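Jandholm, unit 14 – plugs, leads and chargers, visual check
Done by: Sibel Başaran. Comments typed up same afternoon, sorry for spelling.
Copies to: Necati Ersoy, Ataberk Akgül
Last one was in June, sheet was half empty, so starting over.

1. Fixed sockets, all rooms
Faceplates whole, no cracks – OK
Screws tight – OK except double socket behind the printer, lower screw missing. Necati to get one, the short type.
Scorch marks – none found
Switches click properly – OK. One by the back door feels soft, works. Look again next time.

2. Extension leads
None plugged into another extension – FAIL. Two in a row under the long desk, again. Separated them while I was there. Please leave them apart.
Not coiled up when in use – FAIL, orange reel in the store was in use with most of the cable still wound on. Unwind it all the way or don't use it.
Cable not under carpet or mats – OK
Cable not across walkway – OK now. Was across the kitchen doorway first thing, Ozan moved it before I had my coat off.
Load adds up – OK. Heater must NOT go back on the four way block. Wall socket only.

3. Plugs
Casing not cracked or loose – OK, one exception below
Pins straight, not blackened – OK
Cord grip holds (gentle pull, no yanking) – two fails. Desk lamp, window side: inner wires showing where the flex goes in. Taken out of use, in the red crate. Radio in kitchen: grip screws undone, tightened by Intan, rechecked, fine.
Right fuse – only opened the rewirables. Fan had a 13 in it, should be a 3. Changed.
Label readable – 514 worn nearly off, rewritten. The kettle hasn't got one at all.
Exception: black plug on the old Mudov fan rattles. Something loose inside. Red crate.

4. Chargers and small adaptors
Most of the time went on these, there are far too many in the drawer.
Right charger with right device – mostly. Cellau handset was on a charger with no rating on it whatsoever. Binned that charger. Proper one was in the box the whole time.
Rating printed and legible – five had nothing readable. Out, all of them.
Cable exit sound, no splits where it leaves the body – look here first, it's where they go. Bend the cable a bit each way under the light and look at the outer sheath. Two had splits, cut and binned so they can't creep back.
Body not warm after an hour on – OK, felt by hand
Not covered, not on the sofa – OK
Power bank, 2,000 mAh, small one – slightly swollen along one side. Do not charge. It's outside in the metal tin, Ataberk taking it to the recycling point.

5. Kitchen
Kettle flex clear of hob – OK
Toaster crumb tray – full. Emptied. Third time I have written this.
Fridge plug reachable – NO. Have to pull the fridge out to get at it. Needs two people, Intan and Ozan to sort.
Hands dry before touching plugs – sign has fallen off the tiles, new one please
Pfeiffer microwave – door seal ok, plug ok, vent at the back had a tea towel over it. Removed.

6. Consumer unit
Cupboard door not blocked – FAIL, mop bucket and up to a dozen paint tins in front. Moved to the left hand side, leave them there.
Circuits labelled – OK apart from one that just says "other". Ozan thinks it's the outside light. Find out and write it on.
RCD test button – pressed, tripped, reset OK. Warn people first next time, Necati lost half an email.

To do
Necati – socket screw, new label for kettle
Intan and Ozan – fridge
Ataberk – power bank, red crate to the tip if nobody claims the lamp
Me – new sign, recheck the soft switch, sort the rest of the drawer

General comments
Better than I expected tbh. The same things keep coming back – leads chained together, stuff in front of the cupboard. If you bring something from home put it on my desk first so I can look it over, takes two minutes. And pull by the plug, not the cable, please, I saw it done twice while walking round. 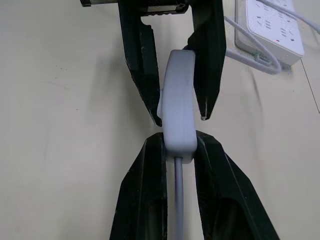
Anything in the red crate stays in the red crate untill I've signed it off. If you find another split cable, switch off at the wall, unplug it, leave it on my desk with a note saying which room. Don't tape it up. Tape is not a repair and I will only have to cut it off again. Sheet is on the inside of the cupboard door, pen on a string, so put your initials by your job when it's done.

S.B.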